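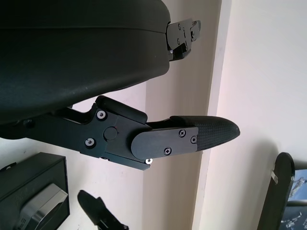 Flindness Equipment Notes, No. 16, page 8

Wumano two-arm bench system: open Saturdays at the Villavgate showroom

We've had so many people call and ask if they can come and see the Wumano before they commit to one (and I don't blame them, I wouldn't buy a car from a brochure either!) that we've decided to do the sensible thing and open up the Villavgate showroom every Saturday in February. Doors are unlocked at 8 in the morning, the coffee is on well before that, and you're welcome to stay for one run or for the whole day if your family will let you.

The Wumano is a two-arm system for handling small packaged goods at a table. It comes with a pair of jointed arms, a pair of hands with proper fingers, the control cabinet, and a start-up visit by one of our own people. Willy Brouwer does most of those visits himself, and he's also the one who'll be running the demonstrations, so whatever you ask him on Saturday you can ask him again later when it's sitting in your own building. He really does prefer it that way.

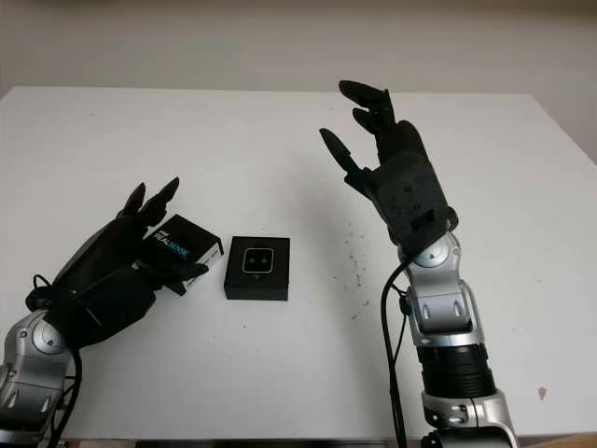 We keep the demonstrations short and close to ordinary work, and we'd much sooner repeat a simple job until you're tired of it than put on a show. A run takes four minutes, then Willy stops for questions, and then we go again. If you'd like to see a certain approach or a different hand position, just speak up, as he enjoys being asked and has been known to skip lunch over a good question. Please do bring a few of your own packages along too. Small cartons with flat sides are the easiest to begin with, but we're happy to try something odd as long as it isn't leaking or alive.

A few visitors from Ghaffari, who make the feeding tables that many of our customers already own, came by for an early look and spent most of the afternoon talking about table height. I mention it because table height is the thing people most often forget to measure. Write yours down before you come, along with the depth from front edge to wall, and we can tell you on the spot whether the standard mount will do or whether you'll want the taller one.

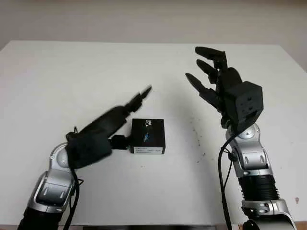
Cable routing is the other subject that comes up at every visit, and I'm glad it does, since it's so much nicer to sort out beforehand than after the arms are bolted down. You'll want some slack near the wrists so the hands can turn freely, and you'll want to know where the rest of it goes once it reaches the bench. On our setup a black cable loops from the back of the left hand and comes down along the forearm, and another runs down the side of the right one, so have a good look at both when you're standing there and ask Willy about clips and sleeves for your own layout. We stock both.

What you get with the order:
Two arms with hands, assembled
Control cabinet and cable set
Standard bench mount (taller mount on request)
Printed handbook, 62 pages
Start-up visit and one follow-up call

To book a place at a Saturday demonstration, call the Flindness front desk or drop in and add your name to the sheet by the door. Groups of up to 16 are fine, but please let us know ahead of time so we can put out more chairs.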